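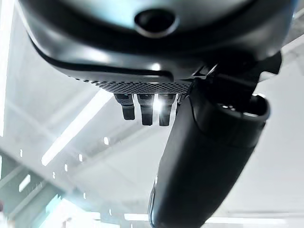 Slide 1: Wrist and fingers from below.

Start with the job. At Litport we teach the arms to file things in a low cabinet. A person drives the arms remotely and the robot stores each run. We recorded 291 runs, and 12 were thrown out for bad timing.

Say this slowly: the operator sees only what the cameras see. Depth is hard to judge under a countertop, so new operators push too far.

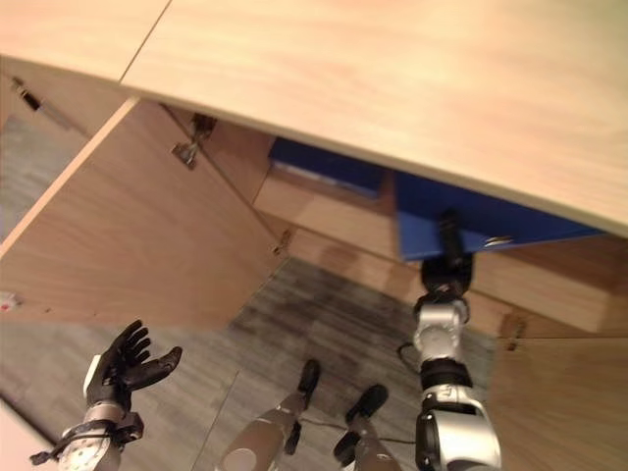
Slide 3: What the operator decides

Which arm goes in, and which stays out of the way. We ask for one arm in the cabinet at a time. Pause before contact, then move. The pause helps us split the run into steps later.
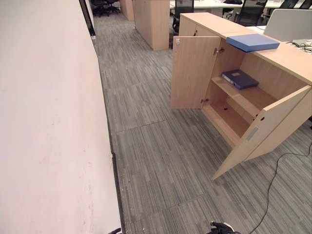
Someone in Derkstead asked why we don't just script the reach. Scripts are fine until the cabinet moves a little, they said themselves a minute later, and then you're back to measuring. 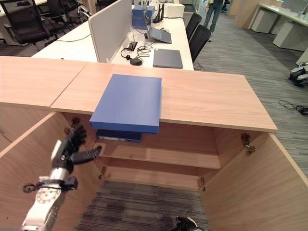
Labeling takes longer than driving. Each run needs a start, a grasp and an end. Labelers need fixed names as well: with a blue box on top and a darker one on the shelf, "the box" is no use. Write "top" or "shelf". Take questions, five minutes.

Related
Macaraeg: hand guiding or remote control?
Dumgate workshop notes, January

Comments
Did the pause slow your operators down?
We label the same way. Still slow.

Contact | Copyright Litport | Back to top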